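Second-hand Xeon questions, answered by me (with help)

I've been messing about with old workstations for years, and the same questions keep landing in my inbox, usually late at night when somebody has a lid off and a screwdriver in their hand. So I've put them all on one page. If yours isn't here, drop me a line and I'll add it when I next tidy up.

Why bother with an old Xeon at all?

Because they're cheap and they're fun! Offices chuck these machines out by the pallet, and a quad-core that runs at 3.70GHz is still perfectly nice for a home file server, a bit of light photo editing or a games box for the kids. It won't win any races against a new chip, and it'll use more electricity too, so have a think about how many hours a day it's going to be on.

How do I know what chip I've got?

Read the lid. The model is printed on the metal top, though you may need to wipe old paste off and tilt it under a lamp before you can make it out. The v number at the end matters a lot. A v3 and a v4 look like twins, and plenty of boards want a BIOS update before they'll talk to the v4.

What's the right order for putting it in?

Power off at the wall, side panel off, cooler off. Then lift the lever, swing the load plate right up out of the way and have a good look at the contacts before the processor goes anywhere near them. I go over mine with a torch from two or three angles. Match the corner mark and the notches, lower the chip straight down, let go. No pushing, no wiggling. If it isn't sitting flat, lift it out and look again. 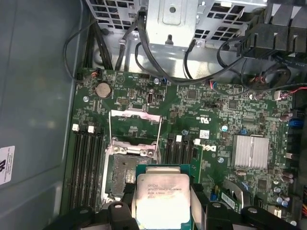 Illia Vasylenko wrote in to say that he'd always take the memory out first, even when the sticks aren't in the way, as he once caught one with his sleeve and spent an evening wondering why the machine only saw half of it. Fair point, Illia, and I've started doing the same. Just jot down which slots they came from.

The contacts look grubby. Can I clean them?

Gently, and only if you must. I start with a hand blower (the sort people use on camera lenses) held well back. If there's paste in there, a drop of high-purity isopropyl on a very soft brush, dabbed and never dragged, then leave it until it's completely dry. Cotton buds are a terrible idea, the fluff snags and takes a contact with it. I ruined a lovely Ikstead board that way and I'm still cross.

Do scuffs on the metal top matter?

Not usually! A bit of mottling near the edges is normal on a chip that's been through a few coolers. Deep gouges or a bent edge, I'd send it back.

How much paste?

A blob the size of a pea, slightly bigger on these wide lids. My friend Lærke spreads hers with an old library card and gets the same temperatures I do, so please stop emailing me about it.

Should I change the coin cell while I'm in there?

Yes, go on. They cost next to nothing and a flat one makes the clock wander. You'll probably lose your BIOS settings, so take a note of them first.

It won't start. Have I killed it?

Probably not. Check the extra power lead for the processor is plugged in, try one stick of memory on its own, and give it a good 2 minutes before you panic. Some of these boards take an age on the first go.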